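Feed readers and email digest showing a half-finished link post

Posted in: Blogging and newsletters > Feeds and subscriptions
Viewed 360 times

I run a daily links post on a site hosted with Idbridge. Every morning I save a draft the night before, schedule it for 6, and then keep adding links after it has gone live until I think it's complete. The post on the site is always right in the end. The problem is the people who get it by email or in a feed reader. They get whatever was there at the moment it went out, which some days is only half the list, and I get messages asking why I've stopped covering this or that.

I've been putting a note at the top telling people to come to the site for the full set, but I don't think many of them read it. The mailing goes out through Fillside, which picks up the RSS feed by itself. I haven't changed any of its settings from when I set it up in December.

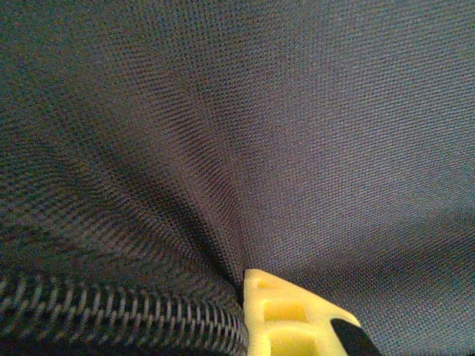 The list has 900 subscribers by email and I've no idea how many by feed. Most of them say they like having it early, before work, so I don't want to move the whole thing to lunchtime. Is there a way to have the post go live at 6 but the email go later? And can I make feed readers fetch the post again once I've added to it? I've tried changing the title slightly and that just sent some people a second copy.

donnelly_links

3 answers

Filtov
There are two separate things going on, so take them one at a time.

The email is the easy one. Fillside checks your feed at a set time and sends whatever it finds. Go to Campaigns, open the feed campaign, and look for Send time. If you have never touched it, it will be on "as soon as published". Change it to "daily at" and choose a time when you are normally finished. If you usually stop adding links at half past seven, set it for quarter to eight. Your post still goes live at 6 on the site and nobody on the list gets it until it's complete.

Check the time zone on the same page. Mine was set to a different one from my site and for a week everything went out an hour early.

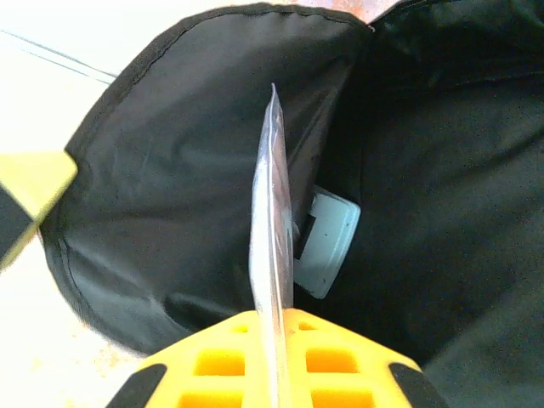 Feed readers are harder because you don't control them. Each item in the feed has an ID (the guid line) and an updated date. If the ID stays the same and the updated date changes, a decent reader will replace the old text with the new text without marking it as a new item. If the ID changes, readers treat it as a new post, and that is where your second copies came from. I'd guess your site builds the ID from the title. Under Settings, Feeds, there should be an option to use the permanent link or post number for the ID. Use the post number. You can try it on a throwaway post first: put a picture in it, something easy to pick out, publish, then edit the text underneath and see whether your own reader shows one item or two.

Some readers won't fetch the text again whatever you do. For those people the note at the top is still worth keeping, but make it one line and put the link to the post in it.

Also look at how many items and how much text your feed gives out. If it is set to summaries, people will have to click through to the site and will see the current version anyway. Some subscribers hate summaries, so you may lose a few.

parishnotes
just publish later. if its not finished its not finished

donnelly_links
Thanks, but as I said, the early people are the ones who write in the most. I'd lose them.

second_edition
I do a similar round-up for a local news site and gave up adding to the same post. We now put out a short one at 6 with whatever is ready, and a second post called "More links" mid-morning. Each one is finished when it goes out, so the feed problem goes away. The email takes both and sends them together at 10. It did mean changing the template so it would show two items instead of one, which in Fillside is the box marked Maximum items.

The drawback is that comments get split between the two posts. We close them on the first one when the second goes up and put a link across.

If you do stay with one post, don't keep saving after every link. Each save on Idbridge rebuilds the feed, and if you're doing it dozens of times a morning a reader might pick up any one of those versions. Add them in a draft copy and paste the lot in once.

donnelly_links
Send time was on "as soon as published", as Filtov said. I've moved it to quarter to eight and switched the ID to post number. This morning's email had the full list in it. My own reader updated the text without a second copy, but I've had one message from someone on an older phone app who still got the short version. I'll keep the note at the top for now and try saving less often. If the split comments aren't too much bother I may look at the two-post idea in the new year.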